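Illby Street Residents' Group
Minutes of the July get-together, 21/07/2022 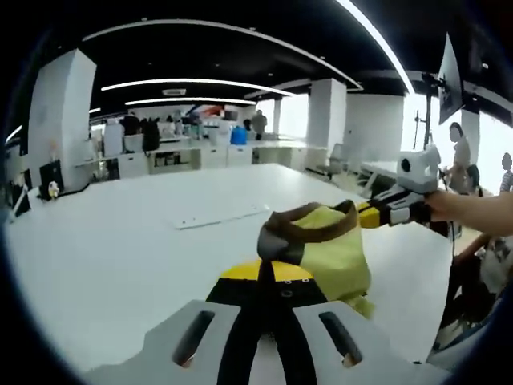
Yellow-green fabric bag with a dark brown rim.

Hi all, I said I'd take the notes again, so blame me for the spelling. We had 20 people in the back room at the Turnent, a nice jump from last time, and we started late because the kettle tripped the power (twice!).

Last meeting's minutes
Read out and agreed. One correction: I had written that the alley behind Silard Bakery was getting new lights. It's getting new drains. Sorry to everybody who got excited.

Money
We have 2,395 dollars in the account after paying for the spring planting and the printer ink. I thought we'd have less, to be fair, but the plant sale did really well and the tomato seedlings were gone before lunch. We talked for ages about whether to keep a chunk back for snow clearing and in the end agreed to leave the whole lot alone until the fall meeting.

Parking on the corner
Oh boy. This took up most of the evening. The city wants to paint the curb by the Georgiev hardware store, so we'd lose 3 spaces on our side. Half the room thinks it'll finally let the school bus make the turn without going up on the sidewalk, and the other half has to park somewhere. I'm in the second half and I said so, probably more than once. We took a show of hands on asking the city for a trial period first, and that passed easily. I'm writing the letter and will drop a draft in the usual mailbox for anybody who wants to scribble on it.

Block party
Still on! We have the permit, and the street will be closed from the bakery down to the mail drop. The grill is sorted, the folding tables are sorted, the music is very much not sorted. Last year's speaker died halfway through and we are not going through that again, so if you have one that can manage outdoors, please shout. There was a suggestion of a chili contest, which got a cheer, and a suggestion of a talent show, which got a long silence and then a maybe.

We have 29 households signed up to bring a dish so far. Too many desserts (is there such a thing?) and hardly any salads. Please put your name on your serving bowl with tape. I still have two glass bowls in my kitchen from last summer and I'd love my shelf back.

Trash and recycling
Pickup has been skipping the top end of the street. Anyone who gets missed should call it in the same day, as the city only counts it if there's a report. Also, please break down your boxes. I know I say it every time.

The big maple
The tree people came out and want to take off the low limb over the sidewalk. No objections. A few of us asked whether we could keep the wood for the little free library posts, and I'll find out.

Any other business
Somebody asked if we could start the holiday lights earlier in December. Everyone liked the idea, so it goes on the list for fall.
The lost black umbrella is still at the bar.
More chairs next time, please!

We wrapped up just before the quiz crowd needed the room. Next meeting is in the same place after the block party, and I'll post the date on the board by the bakery once the Turnent confirms.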